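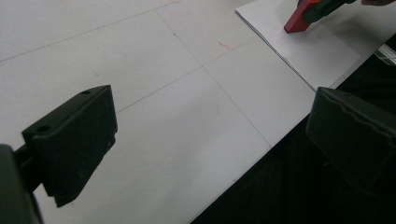
Last updated: July 8, 2026

MIDTHORPE – Stoden is delighted to share that its paper sorting afternoons are coming back to the Midthorpe workroom in March, and everyone who has a drawer at home they would like to stop thinking about is warmly invited to bring it along.

The white tabletops are ruled with a pencil grid, so each kind of paper can have its own square, and you are welcome to stack, shuffle and change your mind for as long as you like. Last season our visitors worked through 1246 folders between them, which made all of us very happy indeed!

Each session lasts 90 minutes and has room for 5 households – please book early. Folders and labels come from our friends at Jaidee, and tea is on us.

We use cookies to remember your preferences. Accept all | Manage settings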